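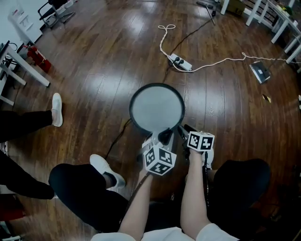

# Handling Notes for Hand-Held Gripper Sessions

*Workshop tips, Wurnside Manipulation Laboratory. Maintained by Lina Mahasneh.*

These notes are for staff and visiting students who record demonstrations with the hand-held grippers. They collect practical advice from the Plostside study, in which operators performed everyday handling tasks by hand and the recordings were used to train a policy for a robot arm. The full method is set out in the study report. What follows is limited to matters that affect daily work at the bench and on the floor.

## Background to the advice

The study compared two ways of collecting demonstrations. In the first, operators were given a written script for every grasp. In the second, they were told only the starting position and the goal, and were left to choose their own approach. Each method was allotted the same number of recording hours.

A total of 2,000 demonstrations were recorded, of which 983 came from the unscripted sessions. The policy trained on the unscripted set recovered more often from a poor first grasp. The scripted set gave steadier results when the object was placed exactly as it had been during recording, and weaker results once the object was moved or turned. Current practice at Wurnside is therefore to record mostly unscripted work, with a short scripted block at the start of each session as a check on the equipment.

## Before recording

- Wipe the faces of the marker cubes with a dry cloth. Fingerprints on the black squares are a common cause of lost tracking.
- Check that each cube is firmly seated. A cube that turns on its mount during a session will spoil every demonstration recorded after it moved.
- Open and close the jaws fully three times before the first grasp. The software uses this movement to set the limits of travel.
- Lay cables flat and route them away from the place where the operator's feet will rest. Tape down any cable that crosses a walkway.
- Keep power strips within sight. A strip pushed under a table is easily switched off by a passing foot.

## Gripping round and rimmed objects

Round objects with a raised rim accounted for a large share of the failed grasps in the study. The following points reduced the number considerably.

1. Approach the rim from the side closest to the body and bring both jaws up to it before closing.
2. Close slowly. A fast closing motion tends to roll the object away from the jaws, and the recording then contains a correction that the policy may copy.
3. Once the rim is held, pause for a full second before lifting. The pause gives a clear boundary between the grasp and the lift when the recording is divided into stages.
4. Keep the flat face of the object turned toward the operator where the task allows it. Objects tilted well away from the operator were the hardest to label afterward.
5. If the grip slips, set the object down and begin the grasp again. Do not catch it with the free hand – the study software marks any such recording for removal.

Thin rims need less closing force than operators expect. If the jaw pads begin to show a groove, replace them in pairs.

## Working on the floor

Seated floor work was added to the study in January at the request of the Terwood group, whose test homes include many tasks performed at floor level. It requires some adjustments.

Operators should sit so that the forearms can move freely without resting on the knees. Forearms braced against the legs give smooth recordings, but the reach becomes short and the range of positions narrow. A change of posture every few minutes is recommended, and the change itself should be made between demonstrations.

Polished floors deserve particular care. Overhead lights produce bright streaks on varnished wood, and these can wash out a marker when the gripper is held low. Turning by a quarter often moves the glare out of the way. Where it does not, dim one row of lights or lay down a plain matte mat. Do not use a patterned mat, as strong black-and-white designs may be mistaken for markers. Stray printed cards should be picked up for the same reason.

Observers may sit nearby but should keep their hands clear of the working area once recording has begun.

## Length of sessions

Performance declined noticeably after around 100 demonstrations by the same operator. Errors near the end of long sessions were mostly hurried releases, with the jaws opened before the object was properly supported. The laboratory now asks operators to change over well before that point. A second operator also brings a different manner of grasping, and this variety proved useful in training.

## Storage and care

Grippers are returned to the padded case with the jaws closed and the cubes uppermost. Cords are coiled loosely – a tight coil strains the connector and shortens its life. Damaged cubes should be placed in the tray marked Gilani, where they are measured again before being put back into use. A cube that has been dropped is to be treated as damaged even when no mark is visible.

The study used 18 task objects. Each has a numbered place on the shelf and should go back there at the end of the session, along with its task sheet. Requests for additional objects are made to Lina Mahasneh in writing, stating the task and the approximate size of the object.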